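Stories > Short Fiction > Work and Other Weather

The Returns Bench
January
by Etenesh Alemayehu

I'd been on the returns bench at Pleminel for 11 years when they gave me Chou.

Chou wasn't a person, though you'd have been forgiven for thinking so from the email. "Chou will be joining the Grultbridge team on Tuesday," it said, and my friend Chaltu went out and bought a packet of the good biscuits, the ones with the thick chocolate, because she can't stand the thought of anybody having a lonely first tea break. Then two men came in with a pallet truck and bolted Chou to the floor next to my stool. We ate the biscuits ourselves, looking at it.

I should explain what I did, as most people don't think about where their parcels go when they send them back. They go to someone like me. I opened the bag, I had a look, I had a sniff (you have to sniff, you really do) and I put the thing in one of the cages: back to stock, seconds, charity or skip. On the screen you'd get the reason the customer gave. "Wrong size." "Changed my mind." Once, on a casserole dish, "he's gone". I never got over that one. I put it back to stock and then went and stood by the vending machine for a bit.

So Chou was going to do the picking up and I was going to do the deciding. That's how they put it. It would take each thing out of the tote and hold it, a little camera would have a look, and I'd press a button. After a while it would start guessing my button before I pressed it, and if it guessed right I didn't have to do anything at all.

"You're teaching it," said the manager, very pleased for me.

"Am I getting teacher's money?" I said, and he laughed as though I'd meant it as a joke.

I'll be fair. My wrists stopped hurting. I'd forgotten that wrists could not hurt! By the second week I was sleeping with both arms under the pillow like a teenager. And Chou was careful, much more careful than the lad who'd had the stool before me, who used to throw shoes. It would come down over a thing, stop, think about it, come down a bit more. I caught myself saying "go on, love" under my breath. Chaltu caught me too, and she didn't let it drop until Easter.

Clothes were what it liked least. Clothes and balls. A blouse has no edges as far as Chou was concerned, and a ball is all edge, and when you got a tote with both in it you might as well put the kettle on. We had a whole run of football stuff come back after some promotion or other, silvery balls with a dark blue design printed on them and LAND DAY down the side in big capitals, and there was bright pink fabric in with one of them, all bunched up. I sat forward for that one. I'd have had it sorted in four seconds, and it was killing me. 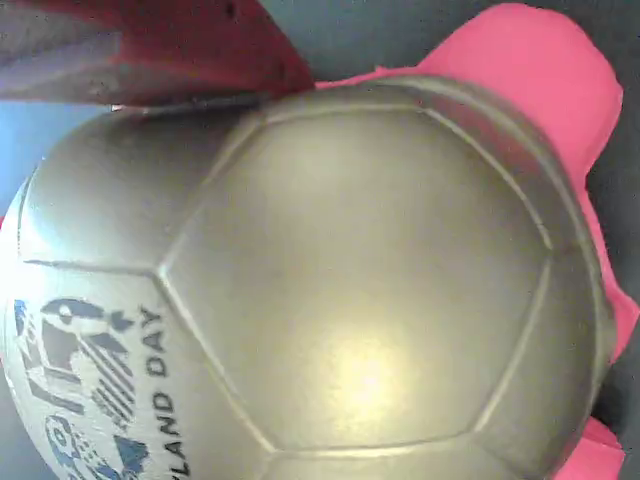
What the Button Said

"Come on," I said. "Never mind the pink. Get the ball."

It went for the ball, went round it, came back. I had my hands tucked under my legs so I wouldn't help. You weren't meant to help. Helping spoilt the numbers, and the numbers were on a big screen over the door where everybody walking to the canteen could read them. Mine said 2,236 that day, which was what me and Chou had done together since the Monday. When it was only me there hadn't been a screen.

Then it got hold of it, up it came, and before I'd so much as leaned over, my button lit up. Seconds.

I'd have said charity.

I sat there with my finger out. It was a decent ball, and somebody's kid would have been happy with it. But seconds was what the sheet said, strictly speaking, and I knew that, and the only reason I'd always said charity for balls was that I liked the woman who came for the charity cage. I'd been doing it for years. It was the one soft spot in the whole building, and I was it.

So I pressed charity. The light went amber and a box came up asking me to give a reason.

Eleven years, and I had never once been asked to give a reason. The customers gave the reasons. I typed "changed my mind" and pressed enter.

I told Chaltu at break. She'd been moved by then, over to the dock, where she walked behind a cart that followed a line on the floor and picked up whatever fell off it. She said it was like taking a very dull dog out. She used to have 2 people to talk to on packing, and now she had the cart.

"It'll learn that, you know," she said. "If you keep pressing charity for balls. It'll think that's right."

I hadn't thought of it that way round.

"Will it?"

"Course it will. It only knows what you tell it."

Well! I went back to that bench a different woman. I pressed charity for every ball in the run. I pressed it for skipping ropes, and wellies, and a wooden farm with one pig missing. Every time the box came up I gave my reason, and I got quite good at them. "Would make a nice present." "Pig not essential." By the end of the month the amber light had stopped coming on for toys. The button went straight to charity all by itself, and I'd give Chou a pat on the casing, down low where the supervisor couldn't see.

They're putting Chous in at Wurerbridge now, 300 miles away, a whole row of them with one person on a chair at the end. The manager told me they'd be starting off with everything ours had learnt, so they wouldn't need to go through all that business with the buttons. He said I should be proud. He also said, in the same breath more or less, that they'd be looking at my hours in the spring.

I went quiet, and he must have thought I was upset about the hours. I was, I've got a boiler to pay for. But I was also thinking about the charity cage at Wurerbridge, and whether they had a big enough van.

I finished my tote. Chaltu was waiting by the lockers with her coat on, and she'd bought biscuits again.

Contact the editors | © Work and Other Weather, all stories remain with their authors | Back to top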